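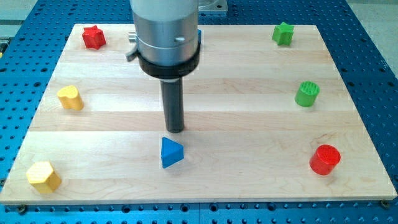 Page last changed: January, 16:38

Falley Block Set – Working Meeting, Minutes

Present: design, workshop, purchasing, packaging. Apologies from sales.
Meeting opened at 2 p.m.

1. Minutes of the previous meeting
Accepted with one correction. Under item 4, "Trudach board" should read "Trudach offcuts". The board itself was not under discussion at that meeting.

2. Board
The pale maple board stays as the base for layout work. Workshop reported that the plank seams show clearly under a clear finish. Design has no objection to visible seams but wants the grain to run the same way on every board in a batch. Purchasing to put this in the order text.

The screws at the near corners were discussed. Design asked whether the dark heads could be changed for a lighter finish. Workshop prefers to keep them dark so that a missing screw is noticed at a glance. Left as it is. The delivered product has no screws, and the instruction sheet must not show any.

3. Blue table
The perforated table will stay in use for layout. Workshop asked that boards be fastened through the existing holes only. No new holes are to be drilled in the top. A request for a second table was deferred until the spring budget is known.

4. Shapes
Stars: one red and one green, same shape, placed at opposite corners of the board. Packaging asked whether two stars would be taken for a duplicate. Design considers the color difference sufficient. No change.

Heart: yellow. The inside corner between the lobes is slow to sand. Workshop proposed a slightly wider corner. Design to supply a revised drawing, with the outline otherwise unchanged.

Hexagonal prism: also yellow. There was a long discussion on whether the heart and the prism should share a color. Purchasing noted that one paint for both simplifies the order. Packaging would like them apart on the color chart. No agreement reached – carried over.

The remaining shapes were not reviewed for lack of time.

5. Paint
Flunero has offered the red, green and yellow in larger containers. The price holds for orders covering 400 sets. Purchasing to ask for the same terms on 100 sets, which is the size of the first run. Color samples are to be kept with the batch sheet and not in the paint cabinet.

Rub test: workshop has finished the red and the green. Yellow is outstanding. Results to be circulated in one table when all three are complete.

6. Packaging
The carton drawing from Þrastardóttir was received and checked. Inside height is too small once the lid insert is added. Packaging to return the drawing with comments. The name is to be spelled with its accents and its first letter Þ on all printed matter; the last proof had "Th".

7. Open actions
Purchasing – grain direction in order text; terms for the smaller paint order.
Design – heart drawing; proposal on the yellow pair.
Workshop – yellow rub test.
Packaging – carton comments; corrected proof.

8. Other business
Sheet 38 of the drawing set is withdrawn. Paper copies to be destroyed.

Meeting closed at 3:38 p.m. Next meeting in February, same room.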